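Running the van on electric: six months in

Hello again, and welcome to the July 2020 round-up. I promised back in January that I'd report on the electric van once we'd had a proper go with it, so I've made a cup of tea and dug out my notebook.
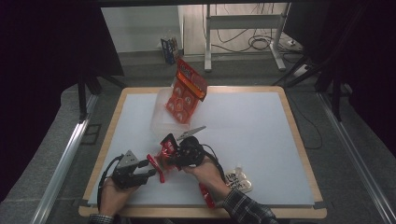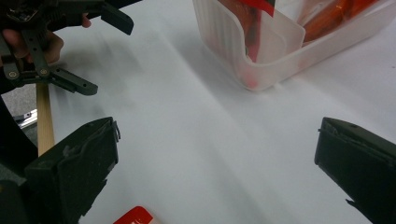
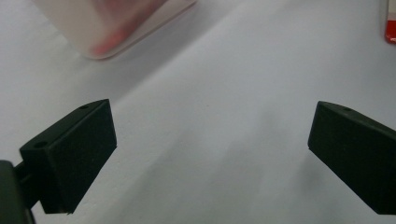

First, the thing everyone asks me: how far does it go? The Takstead brochure says 285 km on a full charge. I've seen that figure on the dash exactly once, on a mild morning with nothing in the back and the heater off. With a full load and the dual carriageway out to Lostby I plan for a good deal less, and in the winter I planned for less again. It hasn't left me stranded yet (though I did crawl up the hill by the Gebru depot with the little tortoise light on, which I don't recommend!).

Charging has been easier than I feared. We had the wall box fitted by Flustix, who came when they said they would and charged us £500 for the job after the grant came off. I plug in when I get home, the cheap rate kicks in overnight and it's full by breakfast. Public chargers are another story. There are two at the Lostby car park, one of them has had a bag over it since I got the van, and the other wants an app that logs me out every time.

Servicing was a pleasant surprise — a look at the brakes, a pollen filter, two tyres swapped front to back, and I was home before lunch. My old diesel never let me off that lightly.

Rosimeire Fagundes wrote in to ask whether I'd buy one second-hand. I would, but I'd want to see a battery health report first, and I'd check whether the battery is owned or leased, as some of the older ones were sold with a monthly rental that carries over to the next keeper. Ask for the charging cables too. They're dear to replace and they do seem to go missing between owners.

If you've made the switch yourself, do write in and tell me what your range is like in the cold. I'm putting together a page of readers' winter tips for a later issue and so far it's mostly about heated seats.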